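Search this site Go Advanced search

News > Around the House > Equipment

Old laptops find new desks in Justuvholm

The Justuvholm office of Treltis has started to collect and check its used laptops before the summer, and the first 36 machines are now ready for new users. The work began in January, when the storage room on the ground floor became too full and it was decided that nothing more should be put there without a check.

Each laptop is cleaned, gets a new battery if the old one is weak, and is installed again from the beginning. After this it receives a number and goes back on the list. Computers which cannot be repaired are sent to the recycling company Imel, together with broken chargers and loose cables.
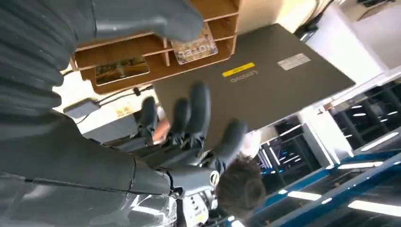 Treltis Justuvholm - Workplace and Equipment Team

A Lenovo laptop with a yellow sticker and a white label on the lid is among the equipment in the office. The desks there are kept simple: a white surface, a power adapter with its thin black cables, and a light wooden organizer with open compartments, where one can keep a card for notes or a small picture.

The organizers are from the Kramer series and were bought last year. The team asks all colleagues to leave the lower compartments free when they change desks, so that the next person has a place for papers. Private pictures may of course stay as long as the desk is yours.

Laptops can be handed in at the equipment desk on the ground floor. Please bring the adapter also - a missing adapter is the most usual cause of delay, and a new one must be ordered from outside. Remember to save your files before, as the disk is always erased and the team has no possibility to bring anything back.

The project has a budget of 2,000 euros for batteries and small parts. A second collection is planned after the holidays, and it will include screens and keyboards.

Published 25 May 2025

Comments (3)

mbr_2floor
Does this include docking stations? I have two under my desk and they only collect dust.

Equipment Team
Docking stations are welcome, please put your department name on them.

tealeaf
I got one of the cleaned ones last week. Starts much faster than my old one, but the key for the letter M is a bit stiff.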